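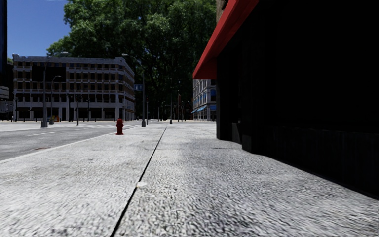 Sidewalk next to the hydrant, sim, front camera

Sidewalk nav with no map: our memory trick beats the baseline

fadime_a
Long post, sorry, but I'm so happy with this one! We've been running a delivery-size robot through a simulated city district with only RGB and a goal direction, and Tomomi Kawaguchi's idea of keeping a short list of "places I gave up on" is working far better than I expected. Over 300 episodes the plain policy got stuck in 30. With the list switched on it got stuck in 11. Same weights, same start points. The planner is Sallix with our patch on top.

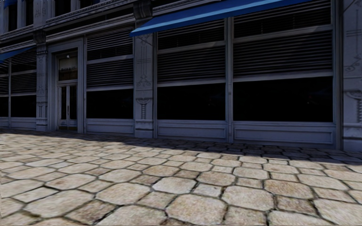

Blank fronts are where the plain policy loses its way, and I'd love ideas on that. It gets close to a wall, every bay looks like the next, and the match score goes flat. Along this one the louvered shutters repeat over dark windows, so the only thing I'd trust for telling left from right is the blue awning on the right half. The list helps a bit, but I think the features are the real problem.

forkham_fan
Nice numbers! I don't buy the "memory" part yet, though. If you just made it turn around after a timeout you'd probably get most of the gain. Did you run that?

fadime_a
We did, the timeout version got stuck more than the list did, but I only have a partial run so I left it out. Fair point, I'll finish it.

lleucu_i
I'm with forkham_fan on wanting the full run, but a timeout has no idea where it has been, so I'd be surprised if it caught up. What does it do when there's plenty to look at? Long straight stretch, street furniture, road on one side?

fadime_a
Much happier. Bollards on the curb to the right, lamp and hydrant up ahead, stone building on the left. The heading estimate loves that kind of view.

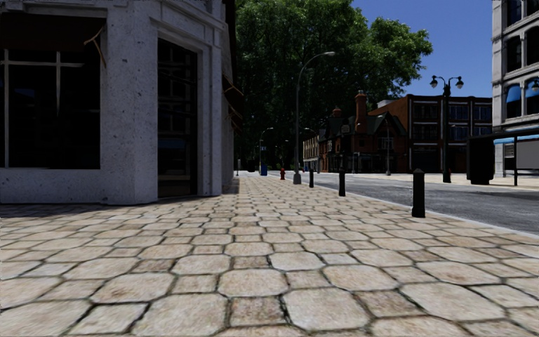 Re: open spaces

gpalma
Streets are easy mode. We tried something similar in Sekiguchi and wide paving killed it, the thing wandered off toward the trees. Seams in the slabs got picked up as edges too. What do you get on a plaza?

fadime_a
Seams, yes, argh. We see it too. Lots of pale slab, two dark diagonals meeting at the big navy block, and the free-space head wants to treat them as borders. Retraining with random joint lines is next, 2 variants to start. 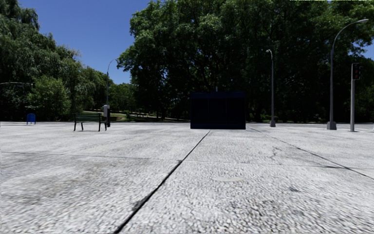

Re: code?

forkham_fan
OK, that plaza would fool my stuff as well. Still want the timeout run. Is the patch up anywhere?

fadime_a
June, if Kawaguchi-san is done cleaning up the logging by then. I'll post the timeout results in this thread first.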